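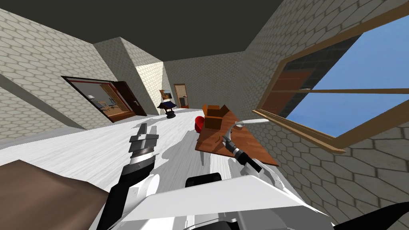
Malathi Rodrigues asked at the start of the session whether the sitemap for the Grelow store should be split before the redirects are released or afterward. Her view is that two changes made together would leave us unable to tell which one moved the indexed page count. The point is accepted, and the order of work is changed as follows.

## Notebook entry, July, morning

**Site:** Grelow, product and category pages
**Matter:** pages reported as "Crawled, currently not indexed"

The current sitemap is one file. It lists filtered category addresses together with the product pages, and 103 of the filtered addresses carry a canonical tag that points elsewhere. These should not have been submitted. The export script, carried over from the Jotden migration, takes every address that returns a 200 status and does not read the canonical tag.

Senthil Sastry has corrected the script on the staging copy. It now compares each address with its own canonical and drops any that differ. The output was checked by hand against the category list and two errors were found, both in the clearance section, where the canonical had a trailing slash and the address did not. The template was at fault and has been amended.

### Order of work

1. Publish the corrected sitemap, still as one file.
2. Leave all other settings unchanged for 14 days.
3. Split the sitemap into products and categories, with no more than 2000 addresses in each file.
4. Release the redirects for the discontinued lines.

The robots.txt file is not to be edited during this period. Venkatesh Menon had proposed blocking the filter parameters there. The proposal is deferred — a blocked page cannot be crawled, so its canonical tag would not be read.

### Open items

- Server logs for the mobile crawler have not been received from the host. Usha Menon has repeated the request.
- The Palaniappan subdomain has its own sitemap and is outside this entry.
- Internal links in the footer still point to the old filtered addresses. Senthil to supply a list.

Baseline export of the indexing report saved to the shared folder at 11:40, under the Grelow heading.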